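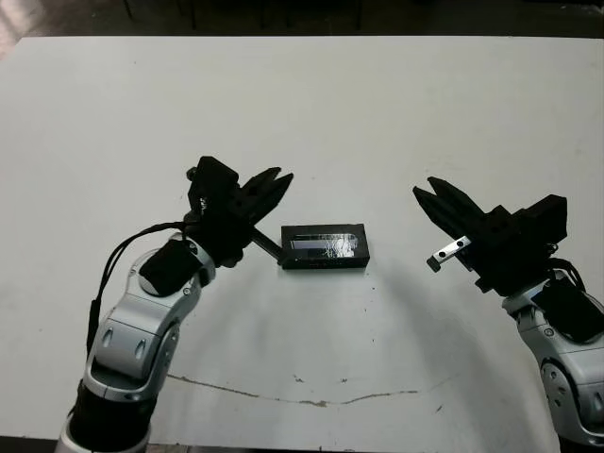 Two robotic arms at a white tabletop.

Is remote pendulum dowsing worth paying for, or even testable?

Posted by saltmarsh, August 25, 2019

My aunt has signed up for something called the Prendosora reading. You mail in a hand-drawn map of your house and yard, and a "certified operator" swings a pendulum over it and tells you where the bad energy lines run. She paid $58 for the first reading in July and they are now telling her she needs three more, plus a copper thing called a Murnari coil that goes under the bed. The report came back with lines through the bedroom, the kitchen and the spot where the old well was. She is very impressed by the well. She says there is no way they could have known.

I don't believe a word of it but I would like to be fair to her. I am not asking whether energy lines exist. I am asking if there is some simple way to check whether the person with the pendulum is getting anything from the map at all. Also, has anyone dealt with this outfit and gotten a refund? The website gives an address in Stesow and no phone number.

Answer 1

I had two readings from them a while back and I would not dismiss it so fast. Mine found a line right where my dog refuses to sleep. Pendulums have been used for a very long time and science can't explain everything. I never bought the coil though, it seemed like a lot of money for copper. Can't help on the refund, I didn't ask for one.

Answer 2

You can test it, and cheaply, as long as you decide what counts as a hit before you see the results. That is the part people skip.

First, look again at the map your aunt mailed. Did she draw the well cover on it? Did she leave a blank circle in the yard, or write "old well" and rub it out? Did she fill in a questionnaire? The Prendosora order form, when I looked at it, had a box for "features of the property, past and present." If she filled in that box I'd stop being impressed by the well.

Second, the report. Bedroom and kitchen are the two rooms every house has. A line drawn across a floor plan is going to pass through something, and once you have it you go looking for what that something is. The dog in the answer above is the same deal. Dogs refuse to sleep in most of a house.
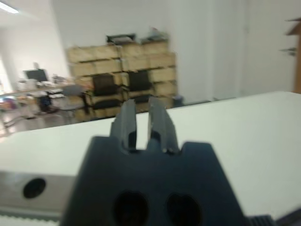
Can the pendulum move if the person holding it isn't trying to move it?

Tiny hand movements that the holder doesn't notice are enough to set a weight on a string swinging, and it will usually swing the way the holder expects. The name for this is the ideomotor effect. It means the operator can be completely sincere and still be getting the answer out of their own head.

So here's a test. Get a friend to send in the same map twice, under two names, a few weeks apart, with the questionnaire blank both times. If the lines are in the house they ought to be in the same place in both reports. I'd call it a match only if the lines go through the same rooms in the same direction. Write that down and put it in a drawer before the reports come back. If you can't stand giving them more money, ask the operator to read one map twice on video with the room labels covered. See what excuse you get. 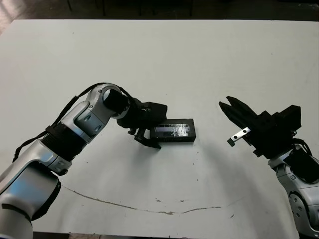
Silver-and-white arm with a black ribbed collar.

One caution. Even if the two reports agree, that only shows they agree. Maybe they keep old maps on file, or maybe they always draw lines corner to corner. You'd want to send a second house before getting excited.

As for the coil, I have yet to see anyone show that it does anything, and "you will sleep better" is a promise that comes true for a lot of people for a week or so.

Answer 3

On the refund: pay by card, dispute it with the card company, keep the emails. They told me the reading was "spiritual in nature and complete upon delivery." My card company didn't care much for that and I had the money back in the end.
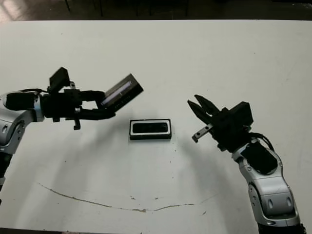 Black case with a white inner rim, center of the table.

Also be careful of the Dağdelen certificate they put at the bottom of the report. I wrote and asked who issues it and what an operator has to do to earn it. The reply said over 1000 clients were satisfied, which wasn't what I asked. I asked again and got a coupon for the coil.

I'd go easy on your aunt. Mine was my father, and arguing about it made him buy more.

Comment from saltmarsh: Found her copy of the map. The well is on it, with a label.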